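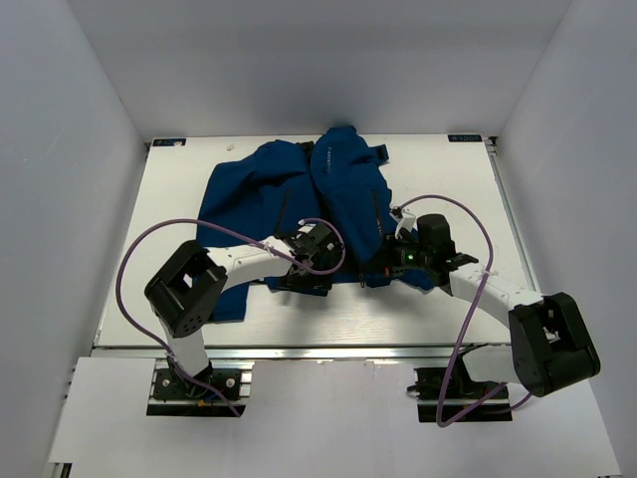 3.2 Folding outer garments with a zip

Jackets were treated as a separate class from shirts and towels. A zip adds a stiff line that resists bending, and a hood or collar adds bulk at one end, so the garment seldom lies flat when first put down. Each jacket therefore started in a crumpled state on a white tabletop. The blue jacket in Figure 4 was one of 7 garments in the Wakus set, and 5 of these had a zip.

We followed the folding order used by Fekus for shop returns – spread, sleeves in, then hem to collar. A fold was accepted if no edge lay more than 3 cm outside the target outline.

Figure 4. Blue garment during handling, with part of its black zip in view.

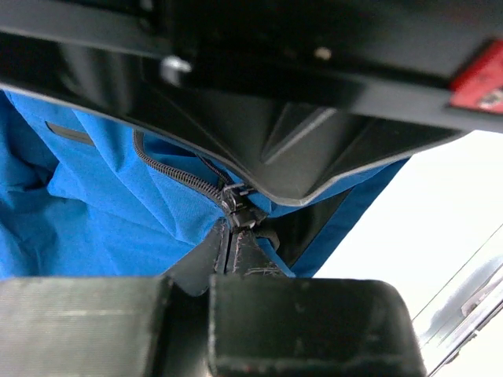 Should the zip be closed before folding? We recommend closing it, as an open front lets the two halves slide apart when the sleeves are brought in. Under this rule 85 per cent of folds were accepted – the remainder failed mostly at the collar.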